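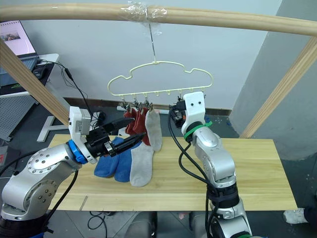 Andri Wallner would like it known that the socks were never the hard part. The hard part, according to Wallner, was the hangers, then the clips on the hangers, and after that the meeting at which everyone at the Nastdale laundry learned that their mornings were going to be rearranged around a pair of arms.

Nastdale washes for care homes and a few boarding schools, and it prides itself on giving people back their own socks. That is a stranger ambition than it sounds. On a busy day 2000 of them come through the building, nearly all blue, gray or red, and each belongs to somebody who will notice. For years the clipping was done by whoever had annoyed the shift lead most recently. It is fiddly work. You pinch the clip, feed in the cuff, let go, and repeat until your thumbs file a complaint.

The robot pinches the clip with one gripper and brings the sock up with the other. It doesn't have thumbs, and it has yet to ask about overtime. It is also slow, in the way a very careful uncle is slow at a buffet. In the April trial it hung 46 socks in an hour. Li, the fastest pair of hands on the floor, hung 59 in the time it took the rest of us to find the coffee.

Li's job has changed anyway. She used to clip; now she lays socks out flat, toes toward her, and decides which of the robot's mistakes are worth stopping for. She got a raise for this, a small one, and a new title that she refuses to say out loud. "I watch it drop things," she told me. Asked whether she missed the old work, she looked at her hands for a while and said her wrists didn't.

Not everyone is so relaxed. The clipping table was where the gossip happened, and gossip turns out to need two people with nothing to do but stand there. With one person at the table, news now travels through the folding room, where it arrives late and badly creased. Two of the older hands asked to move to the Cevthorpe depot, which still does everything by hand and has, I'm told, an excellent radio.

Management's case rests on a spreadsheet. The old system lost 1478 socks in a year, and the supplier, Sketgate, believes its machine can do better. Wallner, who has to make the spreadsheet come true, believes it can do better on days when the clips cooperate. He has started sorting the hangers himself before the early shift, throwing out any clip that feels stiff.

I asked who had done that job before the robot came. He said it hadn't been a job. Li, at the next table, said she used to just press harder.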